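Section 4. Laundry on the bed: set-up, and what to expect

Saturday, July 8, 2023
Osamu Aoki

Read this before you let the Grinar arm near a sweater. Short answer to what everyone asks: can it do the laundry yet? Some. Towels yes. Pillowcases mostly. Knits, still bad. Shirts with buttons, don't bother for now.

4.1 Before you start

1. Clear the bed. Pillows can stay at the head end if they're out of the arm's reach.
2. Bedspread flat. Pull it tight at the corners. A patterned spread is OK but run the color check (4.2) again if you change it.
3. Park the base on the long side, wheels locked, both lights green.
4. Wipe the finger pads. Dry cloth only.
5. Lamp on if the daylight is going. Don't change the light halfway through a fold.

NOTE: Base must be level. On tile use the rubber feet. On carpet leave them off.

CAUTION: No kids or pets on the bed while the arm is live. It stops when pushed but it doesn't stop fast.

4.2 Color check

1. Hit SETUP, then CLOTH, then CHECK.
2. Lay one towel in the middle. Step back.
3. Wait for the outline on the tablet. It should hug the towel all the way around.
4. If the outline wanders onto the bedspread, hit REDO. Three tries. After that change the spread or the towel.

Stripes on checks is the hard case. The software picks up an edge inside the pattern and thinks it found a hem. Known problem, on the list for the next release.

4.3 Where it stands today

From the May trials at the Trindisska apartment. 378 folds started, all one item at a time, all laid out by a person first.

Towels: fine. Slow, but fine. 120 seconds each at the normal speed setting.
Pillowcases: fine unless inside out. It can't tell, and it won't turn them.
T-shirts: gets there, sleeves usually uneven. Géza Juhász says he'd put them in a drawer, I would not.
Sweaters: 91 tries. It misses the cuff, or grabs two layers, or drags the whole thing accross the bed. Knit stretches and the plan it made is already wrong by the second move.
Picking a piece out of a full basket: not supported. Please stop trying this.

So a person still does the hard ones. Set the list in 4.4 to match, and you'll have a better week with it.

4.4 Choosing what the arm gets

1. Open CHORES on the tablet.
2. Turn on Towels and Pillowcases.
3. T-shirts, your call.
4. Leave Knits on ASSIST. In this mode you lay out and fold the sleeves, arm does the last half-fold only.
5. SAVE. Wait for the beep before you close the lid.

NOTE: Turning Knits to FULL voids nothing, but we won't take support calls on it.

4.5 Recording your own folds (knits)

The arm learns more from people doing it with a hand-held gripper than from anything we typed in. Around 3,000 folds would be a useful set. You won't do that many. Do ten, send them in.

1. Hold the gripper in one hand, jaws pointing at the garment. Other hand stays out of it if you can manage.
2. Start with the sweater flat, front down, sleeves out.
3. Start recording. Pause a second so there's a clean beginning.
4. Pinch the cuff, not the middle of the sleeve. Lift only as high as you need.
5. Lay the sleeve across the body. Open the jaws all the way before you pull back or the yarn comes with you.
6. Other sleeve, same way.
7. Bring the edge of the body in. One pad over the knit, one pad past the edge, then close. This is the grip the arm gets wrong most, so take it slowly.
8. Pause again, stop recording.

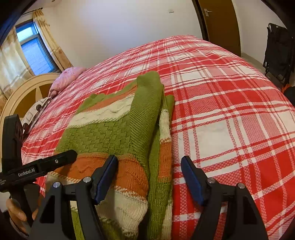
Fig. 4-3. Sweater folded to a rough rectangle, one sleeve laid across the top. Open jaws at the near end, garment edge between the pads.

9. Check the last few seconds on the tablet. Delete it if the garment left the view.
10. Shake the sweater out and go again. Turn it a bit each time. Same position ten times is worth about one.

CAUTION: Loose knits and anything with beads or sequins, skip. Pads will snag.

NOTE: Bad folds are welcome too. Mark them BAD, don't delete. The Zosent upload keeps them in there own folder.

4.6 If it goes wrong

Pads slip on wool: wipe them. Still slipping, replace the pair.
Two layers picked up: open, let it drop, start that move over.
Jaws won't close fully: lint in the pivot. Power off first, then tweezers.
Upload stuck at zero: log out of Zosent, log in, try again on the cable.
Arm stops mid-fold, red light: see Section 6. Take the garment out by hand before you press RESUME.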